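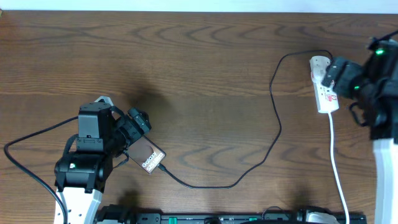

双腕ロボットによる充電ケーブル着脱作業の学習 Kima班 最終報告

1. 目的

本報告は、Prindmont工科カレッジ応用工学課程のプロジェクト演習において、Kima班が実施した課題の経過と結果をまとめたものである。課題は、二本の小型アームを用いて、スマートフォンの保持、充電ケーブルの着脱、電源タップへのプラグの抜き差しを行わせることとした。日常の小物を対象としたのは、前年度の班が積み木の移載を扱い、変形する物体の取り扱いを今後の課題として残していたためである。

2. 構成

左腕をスマートフォンの保持、右腕をプラグおよびケーブルの操作に割り当てた。両腕とも二本指の把持部を備え、手先にカメラを取り付けている。これとは別に、作業台全体を見下ろすカメラを使用した。動作の記録と再生には、演習で共通に用いているソフトウェアZilelを使用し、班で作成した部分は2,000行に収めた。電源タップは市販品であり、改造は行っていない。

把持力は、端末の縁に傷を付けないことを優先して低めに設定した。初期の設定では、ケーブルの張力により端末が把持部の中で回転する事例が続いた。そこで、端末をつかむ位置を端部に寄せた手順と中央に寄せた手順とを別々に記録し、比較することとした。

3. データの収集

操作者が手元の操作用アームを動かし、作業台側のアームを追従させる方式により、61件の動作を記録した。操作者は班員が交代で務めた。ケーブルの初期形状は毎回変え、同じ置き方が続かないようにした。途中で端末を落とした記録も削除せず、失敗の区分を付けて保存している。

記録のうち22件は評価用とし、学習には使用しなかった。この区分は収集前に決めるべきであったが、実際には収集の途中で定めたため、評価用の記録は後半の操作者に偏っている。結果を読む際には、この点に留意されたい。

端末の画面は光沢があり、照明や周囲の物が映り込む。手先カメラの画像では端末の輪郭が背景の木目と紛れることもあり、画像のみから姿勢を推定する方法は安定しなかった。このため、推定には把持部の開き幅を併用した。充電状態の確認には画面右上の電池表示を読み取る処理を試作し、表示が100の場合は充電動作に移らないよう条件を設けた。

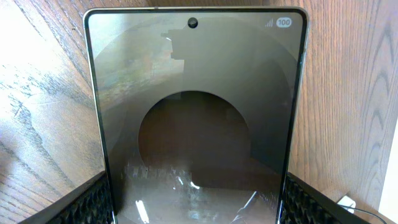

中間発表の聴講者からは、電池表示の読み取りに頼ると、端末の機種や表示設定が変わった時点で手順全体が使えなくなるのではないか、との指摘があった。同じ聴講者は、充電の開始を電源側の電流で判定する方が確実であり、学生の演習でも無理なく実装できるはずだと述べた。

班で協議した結果、指摘は妥当であると判断した。ただし、電流の測定には電源まわりの配線変更が必要となり、実習室の安全規定に基づく申請が期間内に間に合わなかった。読み取り処理は試作の扱いにとどめ、最終評価の条件からは除外している。

4. 結果および考察

端末の保持については、端部をつかむ手順の方が、右腕の接近する空間を広く取ることができた。一方、ケーブルを差し込む際に端末が傾きやすく、左腕の手首を固定したままでは修正が難しい。中央をつかむ手順ではこの傾きが抑えられたが、右腕の把持部が左腕と干渉する姿勢が生じ、動作を中断することが多かった。

プラグの抜き差しでは、引き抜く方向のわずかなずれにより電源タップ本体が動く現象が見られた。タップを台に固定すれば解決するが、本課題では固定しない条件を維持し、右腕の引き抜き速度を下げることで対応した。作業時間は長くなった。

ケーブルの扱いは、最後まで課題として残った。アーム自身の配線と充電ケーブルが俯瞰画像で重なると、いずれも細い線として写るため、把持点の候補が誤って配線上に現れることがある。配線の取り回しを変えて一部は改善したが、腕を大きく伸ばす姿勢では再び重なりが生じた。

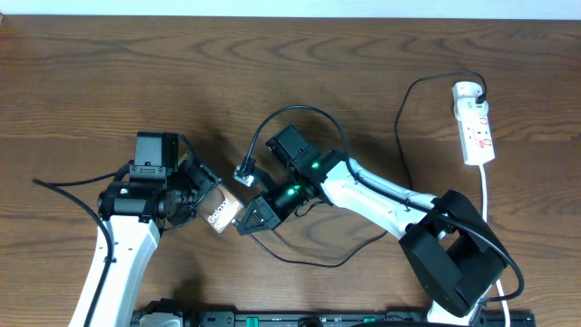 執筆:榎並 千早
Kima班 班長(報告書取りまとめ担当)

5. 今後の課題

次年度に引き継ぐ事項は、次のとおりである。

・評価用の記録を収集前に区分し、操作者の偏りをなくすこと
・アームの配線に識別しやすい色の被覆を施すこと
・電流による充電判定について、4月中に安全申請を行うこと
・把持部の当て面の材質を変え、端末の回転を比較すること

動作記録と設定ファイルは、Sproģis実習室の共有領域に保存した。失敗区分の付け方は、同じ領域にある記録要領に記載している。区分「接触不明」は班員の間で判断が分かれたものを含むため、再利用の際には元の映像を確認する必要がある。

関連資料
・Kima班 中間報告
・積み木移載課題 前年度最終報告
・Zilel 動作記録の手引き(演習用)
・Sproģis実習室 利用規定

最終更新:3月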